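5. Folding a jersey for the Venstead drawer

Take your time with this one, especially if you're new to folding sports shirts (they do like to slide around!). A flat surface with a little grip works best.

1. Lay the jersey face up and smooth it gently from the collar down to the hem.

2. Bring one long side over to the other, so the shirt is about half as wide as before. Leave the sleeves loose for now, and don't fret over a few soft wrinkles in the body.

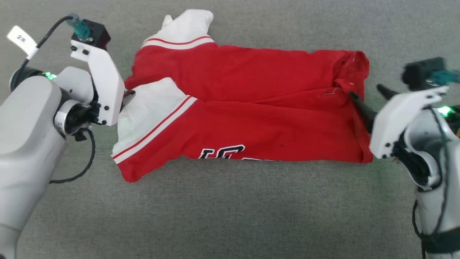 3. Tuck both sleeves in along the body, stripes and all, then fold from the hem up toward the collar.

Caution: Please never iron directly over printed lettering.

Note: The Venstead drawer holds 5 folded jerseys side by side.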